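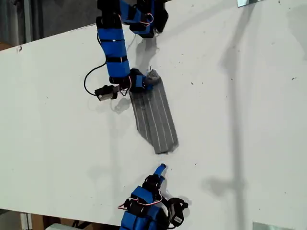 Ticket 500 - Torchon gris rayé, bord effiloché
Ouvert par : Leidy Benavides
Statut : en attente

11 décembre, Leidy Benavides : Le torchon s'effiloche à un bout. Brindavo parle d'usure normale. J'ai des doutes, il n'a été lavé que deux fois.

Jannik Petersen : Lavé à combien ? L'étiquette dit jusqu'à 26 degrés, ce qui me paraît bien peu pour un torchon.

Leidy Benavides : À froid, les deux fois. Sans essorage.

Jannik Petersen : Brindavo propose de couper les fils et de refaire l'ourlet. Je veux bien - mais quel ourlet ? Je n'en vois pas.

Leidy Benavides : Moi non plus. Je demande l'échange, sans trop y croire.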